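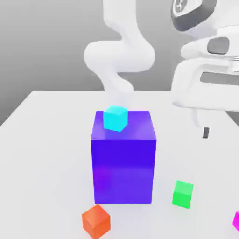
Mon 30 October – by Ryan Clegg

Lokis has released results for Entwistle, its method for training robot arms to stack blocks in simulation. A policy trained on 650 simulated demonstrations was tested over 2000 runs, with block positions changed each time. Test layouts mix sizes – a small cyan cube on top of a large violet block, for instance, with orange and green cubes on the table nearby. "We wanted fewer demonstrations and more varied layouts," said Colin Sugden, who led the work. Code will follow in April.

This site uses cookies. Accept | Settings

Contact: Lokis press office | Back to top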